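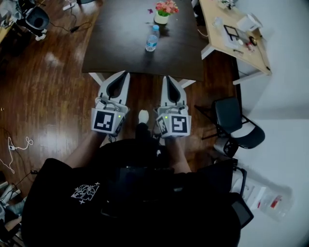
Our visit to the Flernero workshop

On 28 May 2021 a small group of our members went to Flernero for the open afternoon, which was announced already in December and then moved to spring. The company works with robot hands, but most of the day we saw people. They hold the grippers themselves, one in each hand, and do simple tasks at a table, so that a robot can later learn from the recordings.

Songül Kahraman received us and explained the work in very clear language. She started with the black-and-white squares which are fixed on the grippers. Each square has its own pattern, and the software, called Vedell, uses it to know where the gripper is and how it is turned. If a sleeve or a cup covers the square for too long, the recording is marked and a person must look at it again.

After this we could look at the tables while the staff continued with their tasks. I had expected something louder. It is a calm room with a lot of cables, and people stand close to the table and move more slowly than you would at home in your kitchen. The bottles interested me most. A clear bottle is difficult for a camera, Songül told us, and they repeat it more often than any other object. The Bistard set, on which they work this season, has 2116 recordings so far, and 909 of them are with bottles.
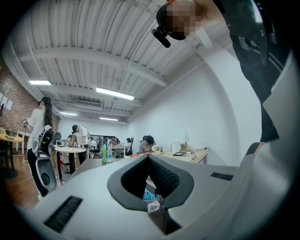
A gripper close to the bottles, with colleagues at work further back in the room.

Visitors could also try for themselves, with an older pair from the Rao series. I must say that my respect for the staff became bigger. The fingers close softly, but you do not feel the object as you feel it with your own hand, and I looked down all the time to check. My neighbour from the evening course managed to put a cup on its saucer at the second attempt — I needed much longer.

There were many questions at the end, mostly about jobs and about the pay for this kind of work. Songül answered the first part openly and for the second part she gave us the address of the office.

Flernero will repeat the afternoon for our members in autumn. The group is limited to 200 minutes in total and 2 guides, so please write your name on the list at the front desk early. Flat shoes are asked for, and bags stay at the entrance.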